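Chapter 6
What the Kit Claims and What the Buyer Gets

Most people who buy an automation kit have already made up their minds by the time they read the spec sheet. This chapter asks you to read it first, slowly, with a pencil.

We will use one product throughout. The Nuduren is a two-finger hand-held gripper sold by Bostside as a way to collect demonstrations for laundry robots. A person holds the tool, picks up clothes with it, and the recordings are used to train an arm. The basic package costs $2825 and comes with 2 grippers. The brochure promises 300 usable demonstrations in a working day and says a new operator needs 30 minutes of practice.

Look at the word "usable." Usable by whom, and for what? Bostside doesn't say. A recording in which the fingers close on a sleeve and lift it may be fine for teaching a grasp and worthless for teaching a fold. When Struan Baird reviewed the kit in March, he asked the company for its definition and was sent the brochure again.

The choice of garment matters too. A dish towel is thin and has four plain corners. Jeans are heavy, they bunch, and a thick seam can sit right where a finger needs to go. Any seller can post a good number with towels. Before you accept a daily rate, find out what was being picked up, how it was lying, and how far the fingers had to travel to reach it.

Keep these questions in mind as you work through Section 6.1, where we compare the Nuduren with its cheaper rival, the Enache.
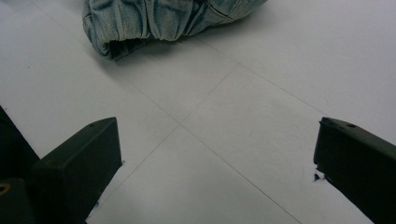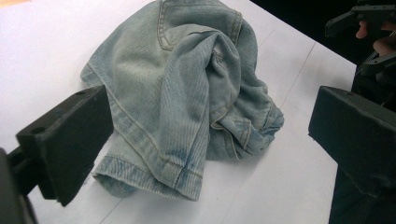
Figures 6.1 and 6.2. Crumpled light blue denim and the two dark fingers of a hand-held gripper, held apart.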